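Frequently Asked Questions: Towel Handling Automation at the Treltville Site

Issued by Ljungberg Linen Services, Workplace Transition Office. Last revised May 2025.

Which tasks are being automated?
The present phase covers one task: picking up clean terry towels and folding them for the tray. Sorting, stain inspection and repair remain with staff. Sheets and gowns are outside the scope of this phase.

Will any positions be eliminated?
No position at Treltville will be eliminated during the present phase. Three folding posts will be converted to cell attendant posts at the same pay grade. Employees who do not wish to convert may request placement in sorting or dispatch, and such requests will be given priority over outside applicants.

What does a cell attendant do?
The attendant supplies towels to the table, clears dropped or badly gripped items, changes the gripper fingers when they show wear, and records stoppages. Attendants are not expected to write programs. Program changes are made by the Hadetti support team at the Rirgate office.

How much training is provided?
Each attendant receives 3 paid training days, followed by a supervised period on the regular shift. Training takes place during working hours. Employees who completed the April course do not need to repeat it, but must sign the updated safety sheet.

Are there daily targets?
The planning figure for the cell is about 220 towels per shift. It applies to the equipment and will not be used in individual performance reviews. Manual folding stations keep their existing target of 300.

May employees work close to the arms?
Employees may enter the marked area only after the cell has been placed in hold and the status light has been checked. Reaching across the table while an arm is moving is not permitted - this includes reaching for a towel that appears to be slipping. Long hair must be tied back and lanyards removed.

Do the wrist cameras record staff?
The cameras are used to locate fabric. Staff may at times appear in the background of stored pictures. Faces are blurred before storage, and pictures are deleted after 120 days. They may not be used for attendance or discipline.

Who should be contacted?
Questions about posts and pay should be sent to Deepika Achari, Personnel. Safety concerns should be reported to Darcy Paquette or to the shift lead on duty. Technical faults are logged at the cell terminal - please include the time of the stoppage and the type of towel in use.
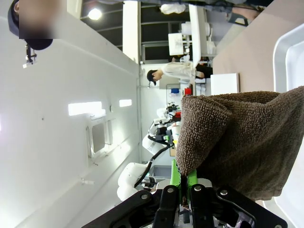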